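Pattern repeat and drop match: how much waste to allow?
Wallcoverings and Finishes > Estimating

cmendes
Posted April 21, 2019

I'm pricing a back room with a striped medallion paper, 12 inch repeat, straight match. The supplier's calculator and my hand figures disagree by three rolls and I'd like to know which method people here use.

My method: measure wall height, add trim allowance top and bottom, round up to the next full repeat. Divide roll length by that number, drop the fraction, and that is strips per roll. Divide the perimeter by the roll width for the number of strips. I don't deduct for doors or windows unless the opening is wider than a full strip.

The calculator works from area and adds a flat percentage.

Catarina Mendes

penrose_a
Strips, always. Area methods fall apart as soon as the repeat is large compared to the wall height. A flat percentage can't know that your cut length went from just under one repeat to just over it. You can lose a full strip per roll that way and the area figure won't move.

Also check the straight match. Some papers sold as straight are half drop on the label insert. Look at the symbol on the roll, not the website.

jesteves
Disagree with "always." For textures and small all-over prints the area method is fine and faster. I've used it for years on free match papers and the leftovers are the same either way. For a medallion, yes, count strips.

Catarina, which figure was higher?

cmendes
The calculator was lower. Symbol on the roll is straight match, I checked.

Half the job is a second paper, brown on beige floral, and the client wants it hung on the diagonal on the two side walls. I have never estimated a diagonal.

penrose_a
Talk them out of it. Every strip is a different length, every cut end is a triangle you can't reuse, and the seams open up at the ceiling line. I quoted one in Brenow and it came out at close to double the paper.

f_prata
Double is too high for most rooms. Draw the wall to scale, lay the strips across it at the angle, and measure the long edge of each one. Add one repeat per strip to slide the pattern into register. Total the lengths, then fit them into rolls longest first. The short corner pieces come out of the ends of the long cuts, so the waste is less than it looks.

The part people miss is that the effective width along the baseboard changes with the angle. At 45 degrees a strip covers its width times 1.41 along the floor. If you divide the wall by the plain roll width you will get the wrong strip count.

penrose_a
It depends on whether the end pieces hold enough pattern to match. With a large motif they often don't. I stand by my number for that room.

f_prata
For that room, fine. I wouldn't use it as a rule.

jesteves
Second what Fernanda said about longest first. Also buy everything from one batch. A shade difference between batches shows more on a diagonal because the light hits each seam the same way all along the wall.

Catarina, before you commit, look at the paper in both directions together. A small mockup is enough. Brown on beige can read a good deal darker than you expect when it sits next to a lighter ground. One for reference, striped medallion at the back, diagonal on both sides:

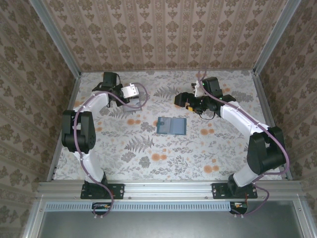

Striped paper on the back wall, diagonal floral left and right. The sides look darker.

cmendes
Useful, thank you. The sides are darker than I would have guessed. I'll show the client before I order.

penrose_a
Note the corners too. With a post over the corner there is no match to worry about. In a real room you have to wrap or cut there, and stripes against a diagonal will show any wall that is out of plumb. Check yours with a level first.

cmarchal
Coming back to the original question, the trim allowance matters. I add 2 inches top and bottom. Ko's old estimating tables use 3, and on a cut near the limit that is enough to push you into the next repeat. Catarina, what did you use?

cmendes
3 top and bottom. At 2 I get one more strip per roll and the total drops by two rolls. So most of the gap was there.

cmarchal
Then measure the ceiling height in 5 places before you go down to 2.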